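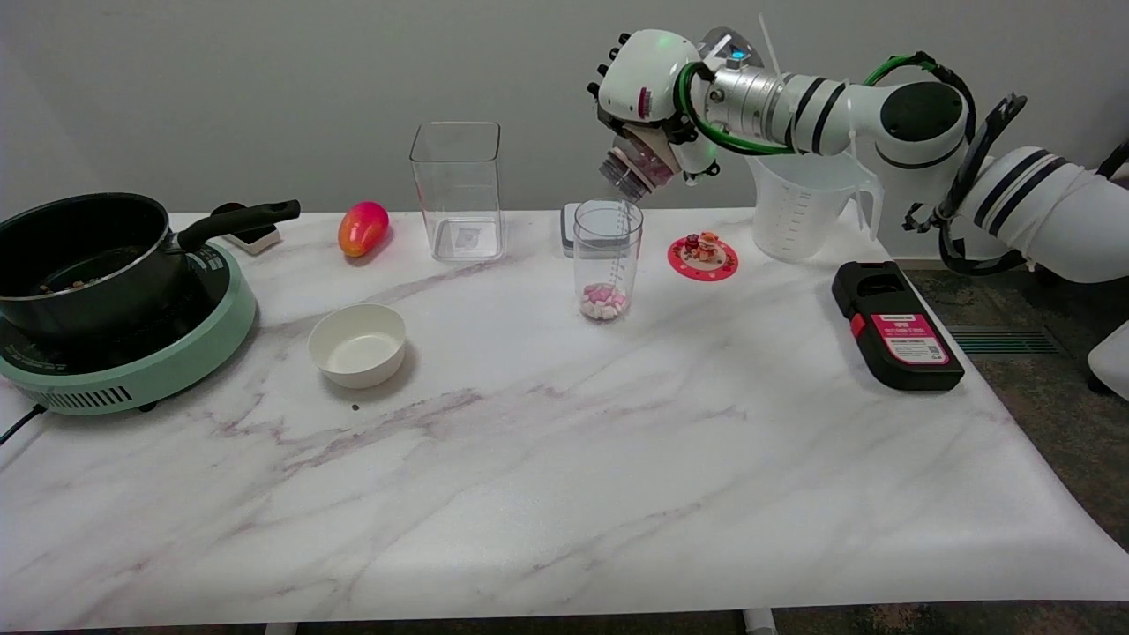 Do you really need to measure marshmallows for rocky road? I've had this from three different people since I put the recipe up, so it deserves a proper reply.

You'll get a better slab if you do, and a measuring jug is all it takes. Tip them in gently, don't squash them down, and stop when you get to the line.

I used to throw in whatever was left in the bag, and every batch was different. One May I made a tray for Chunhua Fang's leaving do that was so springy you could have bounced it down the stairs. She was very kind about it, bless her, and took two pieces home.

For my square tin I like 100 g of the small pink and white ones. If you've only got big ones, snip them up with wet scissors (dip them in a mug of water every so often, or you'll be there all evening picking goo off the blades).

The chocolate and butter go in a saucepan on the lowest heat your hob will do. Induction is lovely for melting but it does get going quickly, so stay with it and keep stirring. Take the pan off while there are still a few lumps and let them melt by themselves.

Now the important bit! Leave the chocolate to cool for 7 minutes before the marshmallows go anywhere near it. Tobiloba Adebisi skipped this and rang me to ask why hers had vanished. They'd melted, poor things. Still tasted wonderful, she said, a bit like fudge.

Someone asked about fruit. Dried mango is gorgeous in it, chopped small, and I'd choose it over glacé cherries any day. Fresh mango is too wet for this, so have that in a bowl on the side with some yoghurt.

It cuts into 22 little squares if I'm careful and trim the wonky edge, which goes straight to the cook. Keep them in the fridge with paper between the layers. Let me know how yours come out, and do tell me what you've put in them, I'm always after ideas for the next tray x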